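3.2 Setup and upkeep of the hand-held gripper pair

The Wiltwood pair consists of two hand-held grippers, one for each hand, used to record cloth handling in furnished rooms. Each has a black housing and two yellow fingers with an oval cutout, carried between slotted side arms. The right-hand unit has two round sensor windows with metal rims, and a label with a QR code sits between and below them. The code is scanned at the start of each session so that wear can be traced to a single unit. Figure 4 shows the pair in use on a bed with a patterned blue cover and a purple cloth item. 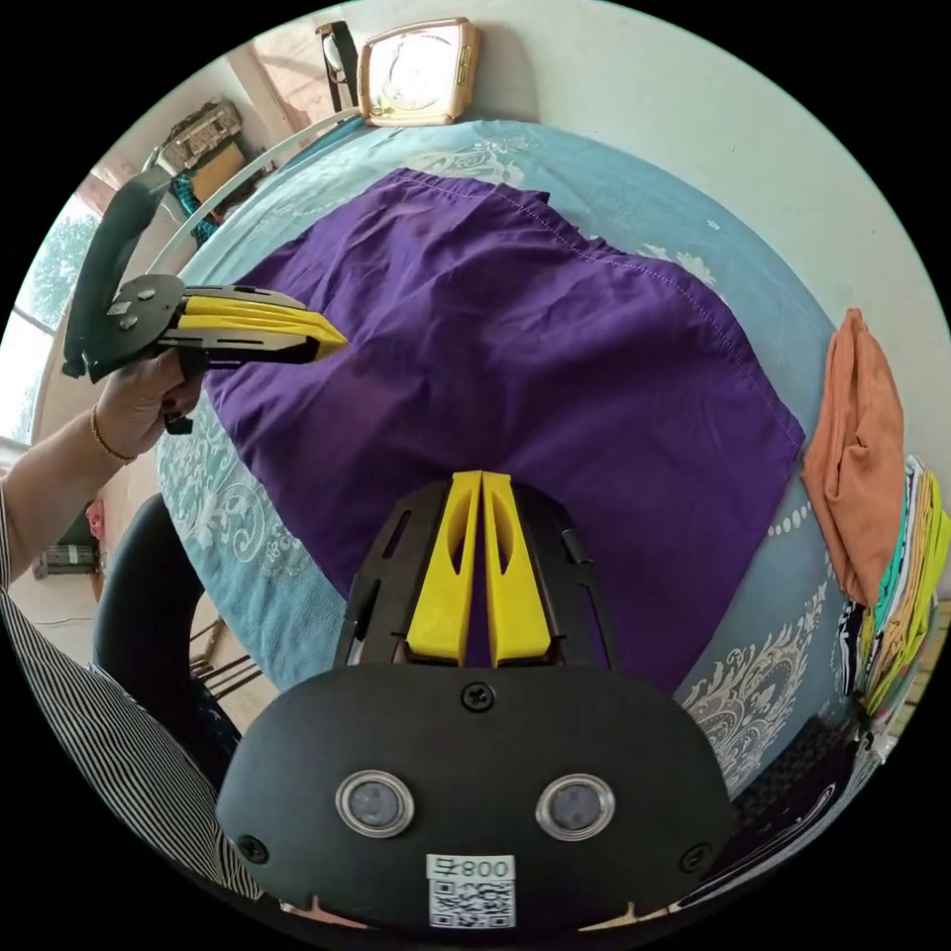 Finger alignment was checked before every session. The fingers were closed on a 9 mm gauge block, opened, and closed again without load. If the two readings differed from those stored for the unit, the finger frame was taken off and reseated. Thin cloth is a hard case for this check – a small error at the tips that makes no difference with a box or a cup will let a single layer slip.

Of the 119 sessions recorded at the Kusel site, most used soft goods on beds. The finger pads picked up lint quickly under these conditions. We brushed the pads after each session and wiped them with a damp cloth at the end of the day. Solvent was tried in May and given up, as it left the pad surface glossy and lowered the grip.
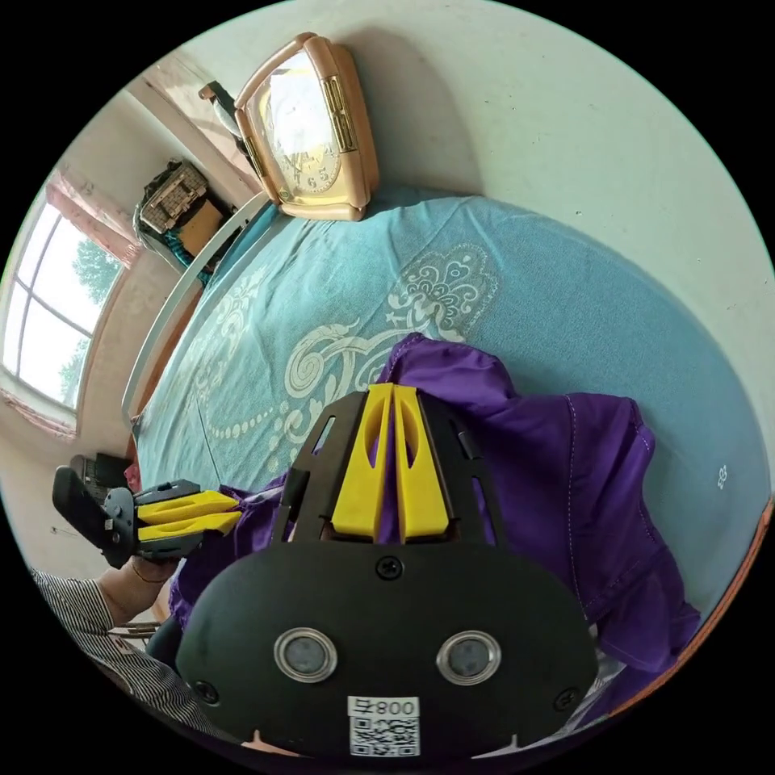 The sensor windows were cleaned separately with a dry lens tissue. Screws on the housing were checked by hand with a torque driver and were not treated with thread lock, which would have made field repair slower.

Fingers were replaced as a pair after 2,000 closing cycles. The Tamayo guide screws were changed at 4,000 cycles, at every second finger change. Cycle counts were taken from the Wumow logging software and written on the service card kept with each unit.

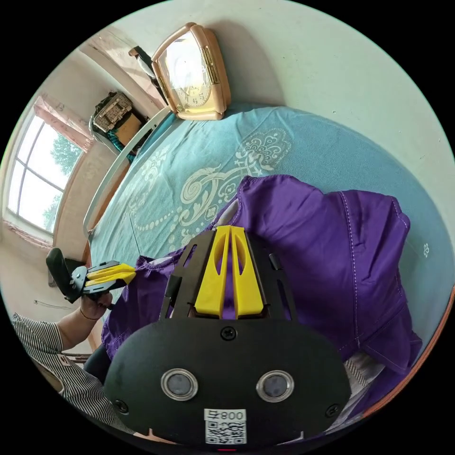
Figure 4. Right-hand and left-hand grippers during cloth handling on a bed.

After any change of fingers the unit was calibrated again and its previous offsets were discarded. Both units of a pair were calibrated together, even where only one had been serviced – the relative pose between the hands is computed from both sets of offsets. Sessions recorded between a failed alignment check and the next calibration were left out of the data used in Section 4.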